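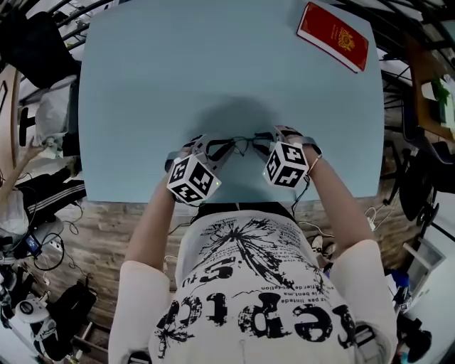

Eyeglasses held over the light blue table, red booklet near the corner.

EMCOMBE COMMUNITY CHOIR
Minutes of the March members' meeting
Tuesday, 7:15 p.m., upstairs room

Chair: Ihor Nazarenko
Present: 36 members, our best turnout since the summer picnic!
Apologies: two from the tenors, one from the altos, and the Vasylenko sisters, who were driving back from a wedding and sent a very long voice message which we played at the break.

1. Minutes of the last meeting
Accepted with one fix. The warm-up song listed as "Morning Has Come" should read "Morning Is Coming." Apologies to the sopranos, who noticed right away.

2. Winter concert
What a night. We sold 266 tickets and there were still people buying at the door after the first number had begun. Ihor thanked everyone for singing, stacking chairs, parking cars and baking. The second half was the strongest we have ever sung, and several members said the quiet ending of the river song gave them goose bumps even from inside the choir. The recording is ready and can be heard on the members' page. Please listen to the basses in track four. They are wonderful.

One complaint was read out, about the length of the line for coffee. Agreed to run two coffee tables next time, one at each end of the hall.

3. Trip to Vasuler
The big item, and it took up most of the evening. Our friends in the Vasuler choir have confirmed that they can host us for the long weekend, with a joint concert on the second night in the old market hall. The hall holds 302 people and they fully expect to fill it!

Travel: one bus, leaving from the school parking lot at 6:30 a.m. The driver will not wait past 6:45. Seats will not be assigned, though anyone who gets carsick may ask for the front.

Papers: we cross a border on the way there and again on the way home. Everyone needs a passport that is good for the whole trip. Please look at the date on yours this week and not the night before. Anyone who needs to renew should speak to Ihor, who has the forms.

Lodging: host families for most of us, with a small guesthouse for those who prefer it. Light sleepers, please say so on the sign-up sheet. Same goes for cat allergies, as at least three of the host homes have cats.

Cost: $86 per singer, covering the bus and the Saturday supper. Half is due at the next rehearsal. There is a little money set aside for anyone who finds this hard, and you only need to have a quiet word with Ihor.

Packing: bring concert folders, flat shoes for the market hall steps, a water bottle, and your reading glasses. Last time four people shared one pair for the whole of the second set, and while it made a great story, we would rather see you looking up.
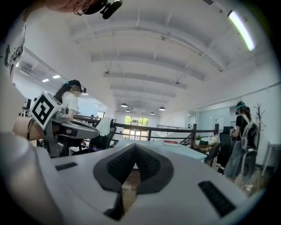 White T-shirt with black graphics, brown floor below.

4. Music for the joint concert
A long and very happy discussion. Settled so far: the river song, both harvest rounds, and one piece to be learned from the Vasuler choir's own songbook. Ihor sang the melody through twice and by the second time half the room had joined in. It goes high at the end, so the sopranos asked for it down a step. The basses asked for it left alone. To be tried both ways at rehearsal.

The lullaby was put forward again. Vote: carried easily, with loud applause.

Words will be sent out with the sounds spelled out underneath. Please start early on the second verse, which has a lot of consonants in it.

5. Clothing
Black on the bottom, any solid bright color on top for the concert. Choir T-shirts for the bus and the walking tour. The Ulier print shop needs sizes by the end of the month. Kids' sizes are available.

6. New singers
Five people have come along to try us out this year and all five have stayed. Hooray! Each will be paired with someone in the same section until the trip. We could still use tenors, so bring your neighbors.

7. Any other business
The piano has been tuned and sounds lovely. Please keep drinks off the lid.
Someone left a green umbrella and a casserole dish in the kitchen.
Sectional rehearsals begin at 6:45, full choir at 7:30.

Meeting closed at 9:05 p.m. with the first harvest round, sung in the stairwell.

Actions
Ihor: confirm bus, write back to Vasuler with our numbers
Section leaders: T-shirt sizes, lodging sheet
Everyone: check passports, half the trip money, second verse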